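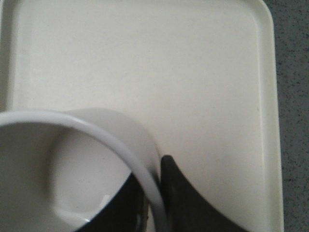 Cream tray on the speckled grey worktop.

Zullgate Allotment Recipes – README

Last tidied in August. Ask Judit Rácz before renaming anything.

What this is

A folder of recipes and preserving notes from plot holders at the Zullgate allotments. Started as a carrier bag of handwritten cards, typed up over two winters. 80 recipes in all, 52 of them tested by someone other than the person who sent them in. The rest are marked untested and should be read with a bit of care, espescially the jams.

Mostly gluts. Courgettes, runner beans, plums, more courgettes. Some baking. No meat apart from Ottó Magyar's bean and sausage pot, which went in before we agreed what the folder was for and has stayed.

What's in the folder

recipes – one text file each, named by main ingredient then dish, e.g. plum-chutney-dark
index – spreadsheet, one row per recipe
cards – scans of the original cards, where we still have them
notes – freezing, drying, jar sizes, which apples keep

The scans are patchy. 18 cards were too stained to read properly and were typed from memory by whoever wrote them. Those have "from memory" in the index.

Columns in the index

name – as on the card, spelling left alone
sent by – initials only
main crop – one word, lower case
month – when the crop is usually ready on our site, not when you cook it
makes – jars, portions or tins
tested – yes / no
keeps – weeks, blank if we don't know
comments – anything else

"Makes" is a mess. Half the jar counts are old pound jars and half are the small ones from the shop in Cerville. If the comments column says nothing, assume pound jars.

Measurements

Grams and millilitres where possible. Original ounces kept in brackets after. Spoons are level. Cups were converted by Chiyo Hayashi, who weighed everything twice – see the conversion sheet in notes before you complain about the flour. Oven temperatures are for a fan oven unless it says otherwise. Gas marks still missing for the Birhane tray bakes.

Known problems

Green tomato chutney is in twice under diffrent names. They are not the same, the second has dates in it.

Rhubarb cordial says "sugar to taste". No amount was ever given. Areeba Gilani uses 300 g to the litre and that seems fine.

Seven recipes have no method, only ingredients. Left in as a nudge to the people who sent them.

Pickled beans – vinegar strength not stated on the card. Use proper pickling vinegar. Marked untested until someone has made a batch with the strength written down.

Beetroot cake: bake time is wrong in the printed copy (too short). Correct in the text file.

Adding a recipe

Copy the blank file, fill it in, add a row to the index. One dish per file. Put your initials. If it came out of a book, say which book and write the method in your own words, or better still don't send it.

Don't mark your own recipe as tested. Someone else has to cook it and say how it went, even if it's just "fine, bit sweet".

Using it

Print, share, cook from it. Please don't sell it. If you reuse a lot of it somewhere, put "from the Zullgate allotments" at the top and keep the initials in.

To do

Gas marks
Sort out the jar sizes
Quince section – Charmaine Cele has promised hers once the tree has been picked
Move the Skano apple notes out of recipes and into notes
Second tester wanted for anything with elderberries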